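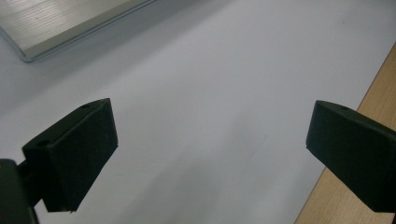

Attachment 1: two dark green gripper fingers over a white surface

Careers picture books for reception: reading level and order

rjarman
Posted 19 Feb 2018
I'm putting together a box of picture books on jobs for our reception class, to go out in March. The budget covers 12 titles. Present list leans on doctors, vets and firefighters. I want more engineering and trades. Has anyone used the Baddale series with four-year-olds?

m_amarasinghe
Yes, two of them. The welder one reads aloud well. The surveyor one has too much text per spread and I lost the back row by page 17. I'd put it with Year 2.

Ctibor M
Disagree on the surveyor. Read the large type only and skip the side panels. It takes one sitting and the children follow it. The side panels are for the adult.

m_amarasinghe
Then it's half a book at full price. The Uddin paperback covers the same job with one sentence a page.

Ctibor M
The Uddin binding is glued. Ours shed pages in the first term. For a box that goes home with families I would only buy sewn hardbacks.

rjarman
Noted on binding. Is there a sewn edition of the Uddin?

dilani_e
Library binding only, through Bravico. Check the ISBN before ordering, as the search there returns the paperback first.
Separate point: I'd leave out any title with "for girls" on the cover. The boys in my group wouldn't take them home, though they liked the same stories read aloud.

jerome_ev
I'd keep them in. Read it first, then put it in the box. Ours went out as often as the rest after that.

dilani_e
Different group, different result. I'd still cover the subtitle.

rjarman
Ordering the welder and the Uddin in library binding. Surveyor is on hold until I've seen a copy.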